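La patrullera Lolham volvió a puerto en junio y, según la nota oficial, lo hizo «con todos los objetivos cumplidos». El suboficial retirado que nos recibe en la cafetería del muelle de Flallport, y que prefiere no dar su nombre, deja el periódico sobre la mesa y pregunta cuáles eran.

«Nadie los publicó antes de zarpar. Así se cumplen siempre», dice.

Sirvió dos décadas en buques de vigilancia y conoce bien el casco. La última modernización, a cargo del astillero Sandhu, debía dejarlo listo para patrullas largas. Él lo duda. «Cambiaron las consolas, que es lo que se enseña a las visitas. Pregunte por los generadores. Yo pregunté y me hablaron de las consolas».

El barco recorrió 2000 millas con 40 personas a bordo. ¿Es poca gente? Se encoge de hombros. «Para la foto, sobra. Para cubrir guardias, con dos enfermos ya estás doblando turnos. La Armada lo llama dotación optimizada».

Tampoco le convence Hatix, el sistema de seguimiento que se probó durante la travesía y que el comunicado califica de decisivo. Le recuerdo que detectó dos pesqueros sin transpondedor. «De día y con buena mar», responde. «Eso lo hacía un marinero con prismáticos. Que me lo enseñen en invierno, con lluvia, y hablamos».

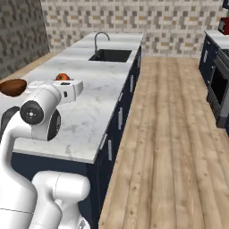
¿Y el segundo despliegue, ya anunciado? Cree que saldrá tarde y con las mismas piezas pendientes. Le pido una prueba y admite que no la tiene, solo lo que le cuentan antiguos compañeros. Conviene tomarlo como lo que es: la opinión de alguien que ya no embarca. La comandancia de Flallport, a la que pedimos el registro de averías, contestó remitiéndonos otra vez al comunicado.

«Guárdelo», me dice él. «En el próximo cambiarán la fecha».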